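Saturday, evening

Open day at the Hastwood building, the Suvside group's floor. Got there at 9:40, signed in, badge did not scan, waited. Fitriani Santoso ran the morning session and kept to the schedule, which I appreciated.

The first half was all simulation. One arm, one table, a bowl, a thin stick to be picked up. She launched the batch from a terminal and put one episode on the wall screen at reduced speed. They had run 434 episodes overnight with the friction values changed between runs. Of these, 129 ended in a dropped or missed grasp, mostly on approach angle. She did not round the numbers or hide the failures.

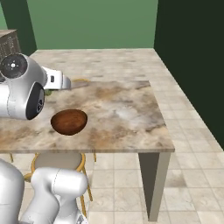 I asked about contact modeling for thin objects, as ours at Restwood has always been poor. Her answer: smaller time step near contact, and a cap on closing force – no special treatment beyond that. We use one step size throughout. Worth testing on Monday's build if the license server is up.

Someone from Riquelme asked how long until the policy goes onto hardware. She said the limit is calibration, 30 minutes per arm when it goes well, and that it had not gone well this month. The second half was meant to be the hardware demo. It was moved to the afternoon and I had a train.

Took the handout. Page 3 gives the renderer settings but not the random seeds. Wrote to her from the platform asking for them.

Parking at the station has gone up again. Shoes need resoling.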